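How to Keep Cookies, Crackers and Chips Crisp After Opening

By Athina Katsaros
Last updated December 20, 2020

Dry snacks go soft when they take up water from the air. Shortbread, crackers, pretzels and chips are baked or fried until very little water is left in them, and once the package is open they start pulling it back in. In a heated house in winter this can take a week or more. In a kitchen with a kettle and a pot of pasta going every evening it can happen overnight.

The steps below work for anything that is meant to snap or crunch. They don't work for soft cookies, brownies or fruitcake, which have the opposite problem and should be kept well away from everything on this page.

What you need

A few jars or boxes with a rubber seal
Clips or strong clothespins
Masking tape and a marker
Paper towels
A cheap humidity gauge (optional)

Step 1: Pick the shelf

Find a place that is dry, dark and away from the stove. The cabinet over the stove is the worst one in most kitchens and also the one where most people keep the crackers. The cabinet next to the dishwasher is nearly as bad, as steam comes out under the counter when the door is opened at the end of a cycle.

If you own a humidity gauge, leave it on the shelf for 24 hours with the door closed and then read it. My corner cabinet read 57 percent in April, and an open sleeve of crackers went limp in there in two days. I moved everything to the hall closet and the same crackers lasted the week. A closet on an inside wall is usually drier than one on an outside wall.

Don't use the top of the refrigerator. It is warm, and warmth turns the fat in butter cookies and nuts stale long before they go soft.

Step 2: Take everything out and sort it

Put all the snacks you have on a table and make four groups.

Unopened: these can go back as they are. The factory wrapper is better than any jar you can buy.

Opened, inner bag intact: fold and clip, see Step 3.

Opened, inner bag torn: move to a jar, see Step 4.

Already soft: see Step 6 before you throw it away.

Check boxes by opening the flap and looking. A cardboard box can look new from the outside and have a torn wrapper inside it. Cardboard on its own keeps nothing dry. Drinks can be set to one side, they don't need any of this.
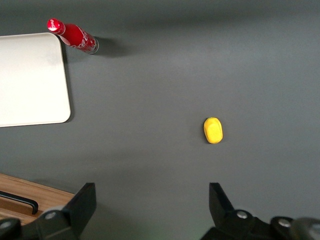
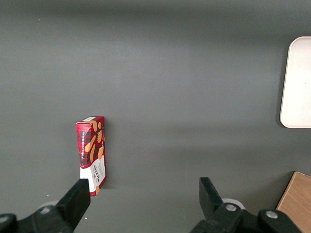
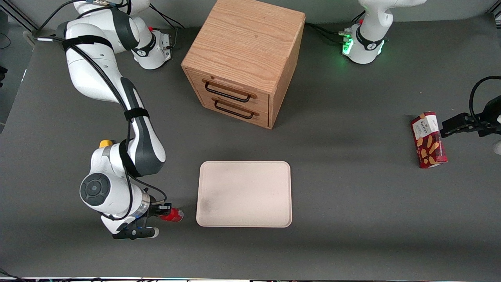 On the gray tabletop. The box in the second picture is vanilla shortbread.

Write the date of opening on a piece of masking tape and stick it to anything that is open. If you don't remember the date, write today's.

Step 3: Fold and clip

Press the air out of the bag with your flat hand, starting at the bottom. Fold the top over at least three times, making each fold narrow and tight. Put the clip across the middle of the fold. If the bag is wide, use two clips, one toward each end.

Stiff plastic trays inside a cookie package get in the way here. Take the tray out, put the cookies loose in the wrapper and fold it down to meet them. If the cookies are too fragile for that, use a jar.

A rubber band around a twisted bag is better than nothing, but it leaves a small channel through the middle of the twist. I use one only for things that will be finished the same day.

Step 4: Fill a jar

The jar has to be completely dry. After washing, leave it upside down on a towel for an hour, then turn it upright and leave it open overnight. A jar that feels dry to the touch can still have water under the rubber ring, so take the ring off and dry it separately.

Choose a jar that the food nearly fills. A big jar with a handful of crackers in the bottom holds a lot of kitchen air, and it gets a fresh load of it each time the lid comes off. When the level drops by half, move what's left to a smaller one.

I have two kinds. The Umard clip-top jars seal well and are easy to take apart for cleaning. The Pruline boxes stack better, but the lid has to be pressed at all four corners or one of them stays up. To test a seal, put a dry paper towel in the empty container, close it and turn the tap over the lid for a few seconds. Dry the outside, open it and feel the towel.

Step 5: Keep flavors and textures apart

One kind of snack to a jar. Ginger cookies will flavor anything you put with them, and so will onion crackers. Butter cookies pick up smells fastest of all. Soft and crisp cookies in the same jar end up the same, and it is always the crisp ones that lose.

If you have to use one tin for several kinds, as most of us do around the holidays, wrap each kind in its own foil packet and fold the seams twice. Wax paper between layers keeps the cookies from sticking but does not hold back moisture.

Step 6: Bring soft ones back

Plain crackers, pretzels and thin cookies can be dried out again in the oven.

1. Heat the oven to 225°F.
2. Spread the pieces on a baking sheet in one layer, not touching.
3. Bake for 10 minutes.
4. Take one out and let it cool all the way before you bite it. Warm ones are always soft.
5. If it still bends, give the rest 5 more minutes.

Let the whole sheet cool before anything goes into a jar. Closing the lid on warm crackers puts the steam straight back into them.

Cookies with jam, cream or chocolate on them can't be done this way. Chips can, but watch them, the thin ones brown at the edges. Anything that smells like old oil or crayons is rancid and the oven won't help it.

Common questions

Does a piece of bread in the jar help?
It helps soft cookies stay soft. In a jar of crisp ones it does the damage you are trying to prevent.

Can I use the little packets that come in vitamin bottles?
Use only packets sold for food. They fill up with moisture after a while and have to be replaced.

What about the freezer?
Good for shortbread and other plain butter cookies. Double wrap them, and let them thaw inside the closed wrapping so the water forms on the outside of it. Chips freeze fine too, though they take up a lot of room.

My crackers came out of a new package soft.
Check the seam at the end of the sleeve. If it has opened, take the package back to the store with the receipt.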